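Tirkinon 20 스키 투어링 바인딩
제조: Brarnon / 국내 취급: Rafferty 산악장비
최종 수정 2019-01-22

제품 개요

Tirkinon 20은 리프트 이용 구간과 스킨 등반 구간을 함께 타는 스키어를 위한 핀 방식 바인딩이다. 토피스는 핀 고정식이며 힐피스는 등반 모드에서 90도 회전한다. 등반 보조 단은 두 단계로, 스틱 바스켓으로 조작할 수 있다.

사양

모델 번호: 3595
중량: 1,254 g (한 조, 브레이크 포함, 나사 제외)
이탈값: 5~12
길이 조절 폭: 20 mm
브레이크 폭: 92 / 102 / 112 mm
부츠 규격: 핀 인서트가 있는 투어링 부츠. 인서트가 없는 알파인 부츠는 사용 불가
색상: 블랙, 그레이

장착

장착 위치는 부츠 솔 길이를 기준으로 스키 센터 마크에 맞춘다. 드릴 비트는 금속 보강판이 있는 스키에 4.1 mm, 없는 스키에 3.5 mm를 쓴다. 구멍 깊이는 9 mm를 넘기지 않는다. 나사는 방수 접착제를 도포한 뒤 손 드라이버로 마무리하고, 접착제가 굳을 때까지 하루 동안 하중을 주지 않는다. 기존 구멍과 새 구멍의 중심 간격은 10 mm 이상이어야 한다.

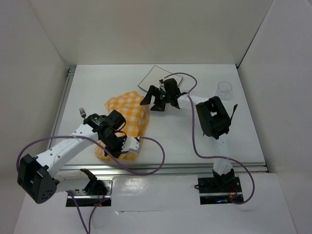 Praresora 님은 구매 후기에서, 지난 시즌 대부분을 정설 사면에서 탔는데 이탈값 8에서 의도치 않은 이탈은 한 번도 없었고, 다만 힐피스 회전부에 눈이 차면 하강 모드 전환이 뻑뻑해져 능선에서 장갑을 벗고 털어내야 했다고 적었다. 등반 보조 2단이 생각보다 높아 완만한 임도에서는 1단만 썼다고도 했다.

회전부 결빙은 기온이 영상과 영하를 오가는 날에 주로 발생한다. 출발 전 회전축과 핀 주변에 실리콘 계열 윤활제를 얇게 바르면 줄어든다. 석유계 윤활제는 하우징 수지를 손상시키므로 사용하지 않는다.

이탈값 조정

전방 이탈과 측면 이탈은 힐피스에서 각각 조정한다. 체중, 신장, 연령, 부츠 솔 길이, 스키 수준을 기준으로 값을 정하며, 조정 후에는 측정기로 실제 이탈 토크를 확인해야 한다. 등반 시에는 토 레버를 잠금 위치까지 당긴다. 잠금 상태로 활강하면 측면 이탈이 작동하지 않는다.

보관 및 점검

시즌 종료 후 이탈값을 최저로 풀고 직사광선이 없는 곳에 보관한다. 점검 접수는 매년 7월에 시작한다. 점검 항목은 핀 마모, 스프링 장력, 브레이크 복귀, 나사 풀림이다. 핀 끝의 마모가 0.3 mm를 넘으면 토피스 전체를 교체한다.

구성품

바인딩 한 조, 브레이크 한 조, 장착 나사, 종이 템플릿, 설명서. 크램폰과 리쉬는 별매.

보증

구입일로부터 2년. 지정 장착점 외에서 드릴 작업을 한 경우와 대여용으로 사용한 경우는 제외한다.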